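Open day at Drakness – who else went? Impressions and questions

Kiyoshi_U
Jan 15, 2022

Hello all. I went to the open day of the Drakness simulation lab in Monavcombe and I want to write down my impressions while they are fresh. I am a maintenance planner, not a robot person, so please be patient with me.

The program had two parts. First there was a talk by Nanami Hosoda, with many slides. Then we could sit in front of a large screen and follow the arm working in a simulated bathroom. They have 300 variations of this bathroom, with the objects in other places each time. On the poster they gave 211 as the number of variations used for training.

What I liked: the staff let us look at the scene from several views, also the close one near the gripper fingers. What I liked less: the talk was too fast, and the questions were cut after 4 people.

Did somebody else from here attend? I would like to know if you had the same feeling.

bollex_user58
I was in the afternoon group. The talk was fine for me, but I work with arms every day. My complaint is a different one. It was announced as a "robot demonstration" and I traveled quite far to see hardware. A simulation I can watch at home.

KaedeAmano
The announcement did say simulated tasks. It was in the second paragraph, under the parking information.

bollex_user58
Under the parking information is where I stop reading. But OK, accepted.

hattori_s
I do not agree that it is the same as watching at home. At home you see the finished video. At the open day I asked to stop and look from the close view, and Mrs. Hosoda did it without any hurry. We spoke a long time on how the fingers should come to a round object. I learned more from this than from the October visit at Kuroda, where everything was behind glass and we walked past it in a line.

Kiyoshi_U
Sadao, I think I sat two chairs from you! You asked the question on friction, yes? I did not understand the answer completely. She said the friction value of each object is changed a little in every variation, but I did not catch if the weight is changed also.

hattori_s
Yes, this was me. The weight is changed too, but in smaller steps. She was not satisfied with it herself – for light objects she finds the steps still too big.

kumiko.t
A question from somebody who could not come. Why a bathroom? Everybody else shows a kitchen or a table with blocks. And is the arm always standing in the same place?

Kiyoshi_U
The reason she gave is that a bathroom is narrow and the things in it have strange shapes, for example a hair dryer. The place of the arm I can answer with my own pictures, they let us save some from the screen. In one of them it is on a dark cabinet to the right of the toilet.
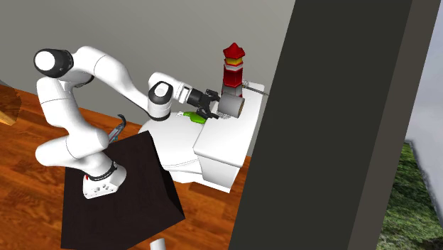
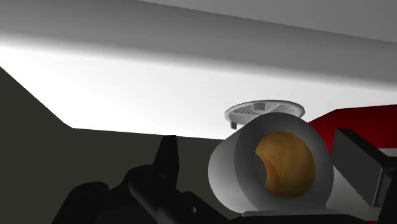
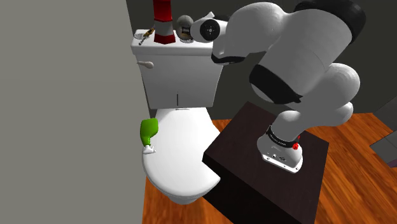
Saved from the screen at the open day, all from the simulated bathroom. The last one is the one with the hair dryer.

kumiko.t
Thank you, very useful. I like the little lighthouse in the first one. The second took me a moment, I had to look for the two fingers before I understood where I was.

bollex_user58
The second is the only one I would show to my colleagues. From far away every arm looks good. Close to the fingers you can see how much room is left for a mistake.

KaedeAmano
I would show the third. My colleagues want to know first how far the arm must reach over the furniture, and for this the close view helps nobody. But we build the mounting, so maybe we look at other things than you.

kumiko.t
Kaede, same here. Does anyone know if the slides will be shared?

hattori_s
She said yes, by e-mail to everyone who signed the list at the door. I did not receive them so far. If they arrive I will write it in this thread.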